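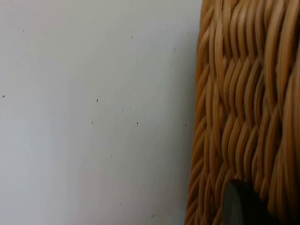 Wrist camera view, gripper finger up close to the basket weave

People wanted — robot arm club, Petodthorpe

We need more hands. Petodthorpe Robot Club is looking for drivers, coders and a couple of patient people for our autumn project, which is getting the arm to tidy small things into a basket without a person steering it. Beginners very welcome. Age 14 and up, under 16s need a grown up to sign the form.

Who we want

Drivers — you steer the arm by hand controller, over and over, same job, slightly different each go. Sounds dull, is quite absorbing. No experience needed, steady hands help, gamers do well.
Coders — some Python please. Doesn't have to be good Python. You'll be working on the training side with Cleiton Lacerda, who leads the project and will lend you a laptop if yours is on its last legs.
Sorters — go through the recordings, chuck out the bad ones, label the rest. Can be done from home once you've been shown how.
Someone who can solder. Please. Even one evening.

What we've got so far is 59 usable runs. We want 200 before the Fadbridge meet in November, so you can see the problem. Most of the early ones were binned, our own fault, the gripper was set up wrong and we didn't notice untill far too late. 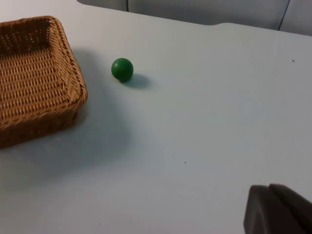 Driver sessions last two hours with a tea break in the middle, and you'll share the arm with one other person, so swap when you get tired — tired driving makes bad recordings. New drivers get the simplest layout first, one green ball and the wicker basket with nothing in it, plenty of clear table to move about in. Once you're happy with that we shift things about and make it harder. Cleiton sits with you for your first go. After that you're trusted.

When and where

Evenings, upstairs at the Srivastava Rooms, Petodthorpe. Door is round the side, ring the bell and wait, it's a long way down. There is a lift but tell us beforehand so it's switched on. Five places for drivers, two for coders, sorters as many as want to come.

Cost

Free for the project. Pridico are covering the room hire and spare parts this term, so no subs till after the meet. Bring your own mug.

If you come to Fadbridge with us, travel is shared cars. Not compulsory, plenty of people just like the evenings.

How to join

Fill in the form at the front desk or ask for one by email through the club page. Put down which job you fancy and which evenings you can't do. Doesnt matter if you only manage every other week, just say so. Forms back by 13th October please, places go in the order they come in.

Questions to Cleiton — ring the club number, leave a message, he does call back.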